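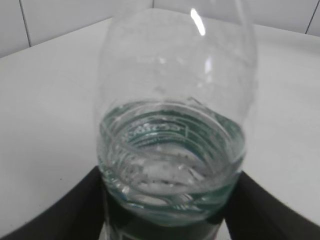
A half-full water bottle between two robot fingers.

How does a robot learn to open a bottle?

You probably open a water bottle without thinking about it. One hand holds the bottle and the other hand twists the cap. For a robot, that is a hard job. At the Harnix lab in Prastville, researchers wanted to find out whether two robot arms could learn it by copying people.

The lab calls its project Cisel. It started in April with one question: how many times does a robot need to be shown a job before it can do the job alone?

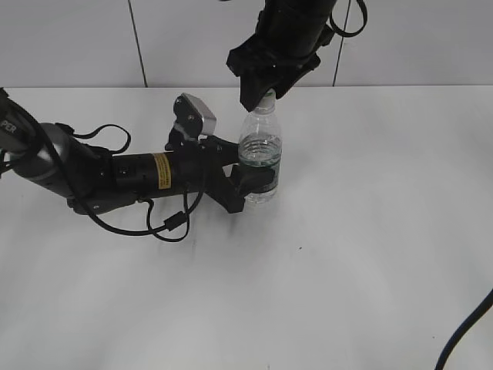
Each arm has its own part to play. One has to keep the bottle still. The other has to close on the cap and turn it. If the first arm squeezes too softly, the whole bottle spins. If it squeezes too hard, the plastic bends and the water moves around.

To teach the arms, a person guides them by remote control. The computer saves everything that happens — where the arms go, how far the fingers open, and what the cameras see. One saved try is called a demonstration. The team recorded 1,068 of them.

Then the computer looks for patterns. It compares what the cameras saw with what the person made the arms do next. This is called imitation learning. Imitation means copying.
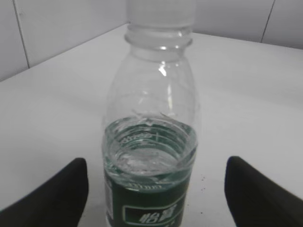 Clear plastic makes the job harder. Light bounces off it and shines through it, so the edges are not easy to find. Water bends the light too. Put a straw in a glass of water and look from the side. The straw seems to be broken at the top of the water. A robot's camera gets the same kind of mixed-up view.

The team trained the robot 3 times, using more demonstrations each time. After each training, the robot got 20 new tries with no person guiding it. With only a few demonstrations, it often missed the cap. With 425, it opened the bottle in more than half of its tries. With all 1,068, it did a little better, but the extra help was small.

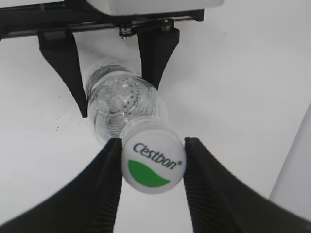 Two fingers hold the cap, with ribbed pads on their inner sides.

The researchers think the kind of demonstration may matter as much as the number. Next, they want to try bottles of other shapes and caps of other sizes.

Words to know
Demonstration: one saved try that shows a robot what to do.
Gripper: the part of a robot arm that grabs things.
Imitation learning: learning by copying.

Naciri Science Pages for Kids, October 2022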